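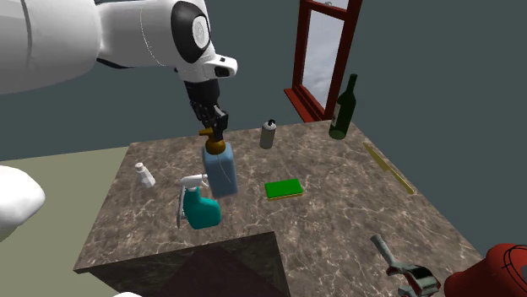 Anyone going to the Kellelano screening?

zutov_fan93
Tickets for the running documentary went up this morning and I grabbed two before my coffee was done. It's one night only at the Kellelano, with a Q&A after with Gwilym Landeg, who directed it. The house holds 445 and the balcony is already gone, so move fast!

hillrepeats
Saw it at a festival in May. Good film, but I thought it dragged in the middle. We get it, training is hard. I'd wait for streaming.

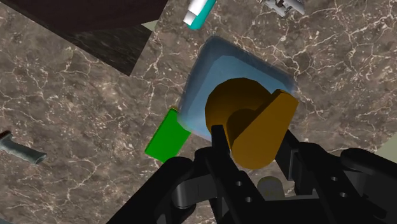
Kandpal Road Runners - Film Night

smaranda_c
Smaranda Căpraru here, I book the club's movie nights. Hillrepeats, I couldn't disagree more - the middle is the best part! The long stretch with no music, just shoes on gravel, had me in tears (and I'm not a crier). We have a group block in rows F and G, so message me if you want to sit with us.

hillrepeats
Fair enough, but shoes on gravel for that long is a lot to ask of people who don't run. My wife fell asleep.

zutov_fan93
My sister has never run a step in her life and she's watched the trailer five times, so who knows.
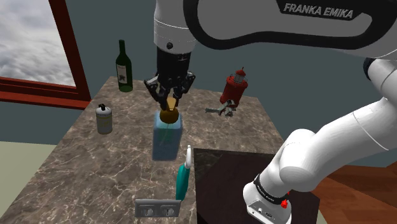
smaranda_c
The poster is my other job this week and I'm stuck on the colors. The one from the distributor, Vorkivex, is all gray and looks like a tax form. I want a see-through blue with gold on top, same as that bottle with the gold cap, and the title in plain white. Too much?

hillrepeats
Blue and gold is every sports movie poster ever. Keep the gray.

zutov_fan93
No way, gray gets lost on the gym wall. Go blue! Does the block still have room for one more, by the way? My sister wants in now.

smaranda_c
Yes, row G. I'll put her down next to you.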